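Speaker notes: The coffee table as a landing place
Sturard Home Evenings, Oct 4, 2021
Running time 20 minutes, questions after

Start with the bag. Ask people to think of the last time they came in, sat down and put a bag beside them on the sofa. Hands up if it was still there at bedtime. Wait for the hands. Mine usually was, and so was the drink I had been carrying.

The talk covers bags, drinks and small cloth things, and where they end up in a sitting room. Kitchens come in the second talk, in November.

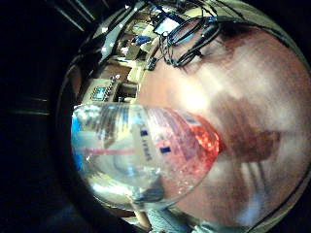 Veronica Ardeleanu
Home organiser, Hiklow

Drinks first. A water bottle gets picked up and put down all day, so there is no point giving it a shelf. Give it a spot on the table you can reach from where you sit. I tell clients at Hiklow to stop moving each other's bottles. Once a bottle has been tidied away someone fills another one, and by the weekend there are four on the go.

Mention the Pană flat. Mother, two teenagers, one low table, almost 200 things on and under it when we started. We sorted it in an afternoon and most of it was receipts. Do not show the list, it takes too long and last time I lost the back row.

Pause. Ask if anyone can't hear.

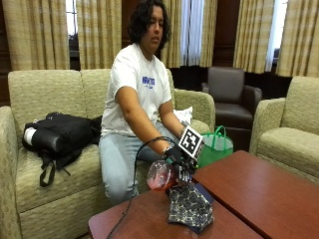 Small cloth things are the hardest group. Scarves, masks, the bag that folds into itself, a glasses cloth. They are flat and soft, they slide under whatever is put down next, and then you buy another. Folding helps, but only if the folded thing stays on top. The navy mask with the white pattern is folded, which is a good start, and it already has a small dark blue item partly under it. My rule is one shallow tray for cloth and nothing else in it. Roscoe Benavides at Stornar uses a row of hooks by the door and gets the same result with less dusting. Either is fine. Pick one.

If asked about trays: any tray with a low edge. I have no favourite make.

Next, bottles that look alike. Clear plastic with something red in it could be a drink or it could be for spraying the windows. Keep spray bottles away from the drinking ones, and write on them. Marker pen on tape is enough. I say this at every talk and I will go on saying it. With small children in the house the spray bottles go up high, not just along.

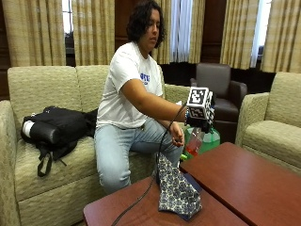
Clear bottle, red liquid. No way of telling from across the room.

Two tables together. People ask whether to push them up or leave a gap. Together you get a bigger top and a seam that crumbs go down. Apart you can get your legs through. I would push them together for visitors and pull them apart after. Wipe the seam first.

Do the exercise now if there is time. Pairs, two minutes, empty your own bag on to the table in front of you and put back only what you need for the journey home. Tell them they can keep anything private in the bag. Walk round while they do it. Skip it if we started late.
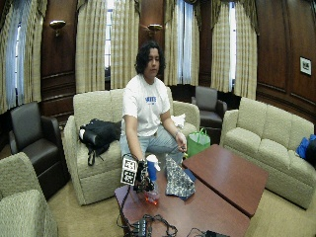 Shopping bags and the floor

Reusable bags with loops stand up nicely by the arm of a sofa, and that is why they stay there. Empty them the same evening and hang them on the door handle. The backpack goes back to the hall. If there is no hall, use the end of the sofa where nobody sits, and keep it to one bag.

Leads: run them along the edge of the table, never across the walkway. Skip if short of time.

Handouts by the door, page 2 has the tray sizes. Thank Roscoe for the chairs.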